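Storage and reset times on shared study desks
Project report, Flokbridge study rooms
December 2025

1. Background

The shared desks at Flokbridge are used by different people through the day, and most arrive with more than they need. Our project looked at whether one organiser per desk would shorten the time spent clearing up between users. We worked with 4 desks in the Notevmont room, all the same size, and logged 988 resets. A reset begins when the last user stands up and ends when the desk is ready for the next one.

2. Items and layout

We sorted the things left on desks into paper goods, small tools and soft items such as tissues and wipes. Paper goods took up most of the surface. They were also moved most often, usually from one side of the desk to the other and back again.
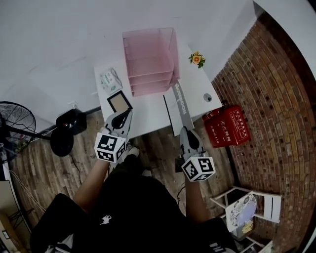 Mesh organisers were chosen over closed boxes after a short trial. Users of the closed boxes opened them to check what was inside and then left the lids off. With mesh sides the contents can be seen from the chair. The pink one, with stacked shelf tiers and a narrower upright compartment at the right, went at the back centre of a white desk, and we kept that position for the rest of the work. Flat items such as a notebook still in its package are the hard case -- laid down beside the organiser, they can reach over the front edge of the desk.

3. Problems

The Ola log sheet had no box for items carried to another desk, so 600 entries had to be sorted again by hand. We also set the tiers too close together at first, and thicker pads would not go in.

4. Next steps

We would like to repeat the work in the Lacroix room, where the desks are deeper. A second organiser turned side-on might suit the flat items there -- this has not been tried yet. The revised log sheet is in the appendix.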